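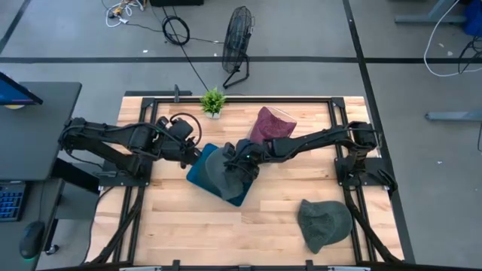
Gray hat in the blue tray, maroon and gray-green hats on the table

Skellard Hat Exchange: Frequently Asked Questions
Updated 2019-11-06

What is the Hat Exchange?
You bring in a winter hat you no longer wear and take home a different one. It runs at the Skellard building in Ultville through the cold months. Last season 711 hats came through.

What kinds of hats do you take?
Knitted beanies, fleece hats, lined caps and soft hats with a brim. Adult and child sizes are both fine. We do not take helmets, straw hats or anything with a battery in it.

Do I need to wash my hat first?
Yes. Wash it the way the label says and let it dry all the way through. A hat that is damp in the lining will smell within a few days in a closed container, and so will the hats next to it.

My hat has no label. How should I wash it?
Use cool water and a little mild detergent in the sink. Press the water out with a towel. Do not wring it. Dry it flat, away from the radiator.

How are the hats sorted?
By color first, then by size. Hats waiting for a size tag go in an open tray. Once tagged, they go in clear containers so people can see the color without digging.

Can I bring more than one hat?
Yes, up to 2 per visit. If you have a larger amount, for example from a school or a closed shop, write to Armelle Chevalier before you come and she will give you a drop-off time.

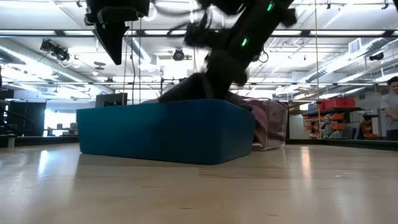
What should I use to store hats at home over the summer?
A plastic box with a lid works for most hats. Pick one deep enough that you don't have to push the hats down to close it. Fold knitted hats once at most and lay them flat. Hats with a brim go on top, crown up, with some tissue paper inside the crown if the fabric is thin.

Do colors rub off on each other?
They can, mostly dark reds and navy in the first few washes. Keep a new dark hat apart from pale ones until it has been washed a couple of times.

How do I get wrinkles out of a soft brim?
Hold it over steam from a kettle for a few seconds, keeping your hands clear, then smooth it on a table and leave it until cool. Don't iron a knitted hat directly. It flattens the stitches.
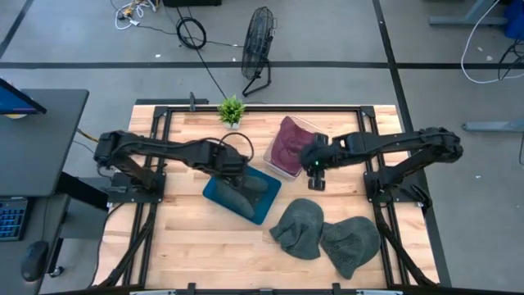 Loïc Lacroix wrote in to say that he stores his family's beanies in pairs by size, one on top of the other, and that he stopped rolling them after the ribbing went loose on two of his. He would like the tips on folding moved higher up the page. We will look at that in the next update.

Can I reserve a hat?
Sorry, no. Hats go to whoever picks them up first.

What if the hat I took doesn't fit?
Bring it back with the tag on and choose another. It does not count toward your limit.

What happens to hats that are left over?
They are boxed in spring and come out again when we reopen. At the last count in August there were 148 in storage. Hats with holes go to Marcelle Brunet's mending table, and the ones past mending are cut up for yarn and stuffing.

Where do I park?
On Umurden Street, behind the building. The side door is the one to use.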